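Bedrooms, Laundry Day and the Great Closet Sort: The Gallery

Welcome to the gallery from our closet sort! Every fall a bunch of us pick a month (November this time, a little later than usual) and go through our clothes at home, the whole lot, down to the socks. Then we compare notes, swap whatever no longer fits and eat far too much soup at Po-yen Tam's place. I love this month so much. You find sweaters you forgot you owned, and you get your drawers back!

The rules haven't changed. Everything comes out and gets laid on the bed, one piece at a time, so you really look at it. Check the collar, the cuffs and the seams. Then it gets folded for the drawer, set aside for the swap, or put in the mending bag. Kaiwen Liang does the mending and is a wizard with a stretched cuff, so please don't give up on a good sweatshirt too soon.

A word on sweatshirts, as they're the stars this year. Everybody has too many and everybody wants to keep them all (me too, I've got four in black alone). If you fold them the usual way they turn into a wobbly tower. Lay the thing flat, smooth it from the collar down, bring both sleeves in across the body, fold the sides to the middle and then fold it up in thirds. Stand them in the drawer like books and you can see every one. 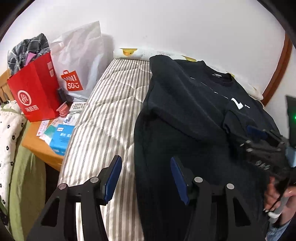
Black sweatshirt on the striped quilt, one sleeve over and plenty of smoothing to go. Love the duck on the pillow!

Patterned bedding got a lot of love in the group chat, by the way. Ngan-ling Hsueh wants us to do a gallery of nothing but pillowcases next year and I am completely on board. A cheerful pillowcase makes a chore like this so much nicer, and a plain dark top is easy to fold against stripes: you've got straight lines right there to square it up with. I tried it at home on an old striped blanket and my folds have never been neater.

For anyone joining in now, start small. One drawer on a Wednesday evening is plenty, and 20 minutes gets you further than you'd think. Put some music on. Hok-lam Mak does his T-shirts first and saves the sweatshirts for last, while I go straight for the bulky stuff, which frees up so much room that the rest feels easy.

The swap itself is at the Pedley Street hall, doors open at 3. Bring things clean and folded, with sizes on a scrap of paper if the label has worn off. Hangers are welcome too (we ran short last time). Kids' clothes go on the long table by the window, coats on the rail, and knits in the crates at the back.

More pictures will go up as they come in. Send yours to Tihomir Kolev with a line to go under it, and tell us what you found at the bottom of the drawer!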